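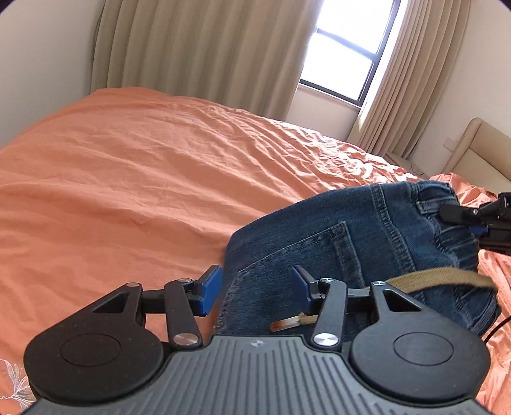
Relatório de progresso: dobrar roupa fora do laboratório

Projeto Leka, segundo período
Quinta-feira, 24 de outubro
Elaborado por Zyanya Nava
Destinatário: Fundo Rirnaren, a/c Boris Lazarević

1. Objetivo do período

O projeto Leka procura saber que tarefas domésticas uma máquina consegue fazer hoje, numa casa habitada, sem preparação especial. O primeiro período tratou de louça e arrumação de prateleiras. O segundo, iniciado em julho, foi dedicado à roupa: calças, camisolas, toalhas e lençóis.

2. Trabalho realizado

As demonstrações são feitas por pessoas, com garras manuais, em quartos reais de Gernitz. Cada operador dobra a peça em cima da cama, com a roupa de cama que lá estiver. Visitámos 12 casas e registámos 3000 demonstrações, o total previsto no plano. O treino do modelo decorreu nas instalações da Nureck.

As calças de ganga ocuparam mais tempo do que o orçamentado. O tecido é pesado, as costuras são grossas e a zona da cintura tende a ficar amontoada quando se puxa pelas pernas. Nas calças com cordão há ainda o problema das pontas soltas, que caem por cima da ganga e podem ser apanhadas junto com o tecido.

3. Resultados

Fizemos 200 ensaios autónomos com o braço duplo, divididos por igual entre toalhas e calças. As toalhas correm bem. A máquina encontra os cantos, faz a primeira dobra e quase sempre acerta na segunda, embora demore bastante mais do que uma pessoa.

Nas calças o resultado é fraco. A primeira dobra, perna sobre perna, sai de forma aceitável quando a peça já está estendida. Se começa amarrotada, o sistema passa muito tempo a puxar pontas sem progresso e o operador acaba por interromper. A falha mais frequente é agarrar o lençol juntamente com a bainha. Acontece mais em lençóis enrugados e com sol direto da janela, quando as pregas claras confundem a deteção da borda.

As camisolas ainda não foram ensaiadas em modo autónomo. Os lençóis foram retirados do âmbito deste período, conforme combinado com Boris Lazarević.

4. Desvios e custos

Dois operadores saíram em agosto e só um foi substituído. As horas em falta foram cobertas pela equipa de Gernitz, dentro da rubrica de pessoal. Gastámos acima do previsto em almofadas para os dedos das garras, que se desgastam depressa com a ganga. A diferença foi compensada na rubrica de deslocações.

5. Próximo período

Vamos recolher demonstrações que comecem sempre com a peça amarrotada e juntar um passo separado para a estender antes de dobrar. Queremos também repetir os ensaios de calças com as cortinas abertas e fechadas, na mesma casa e no mesmo dia.

Pedimos autorização para adiar as camisolas até haver um resultado estável com as calças. Na nossa avaliação, a dobragem de toalhas pode ser mostrada a terceiros; a de calças, por enquanto, não. Precisamos de resposta sobre o adiamento antes de marcar as próximas casas.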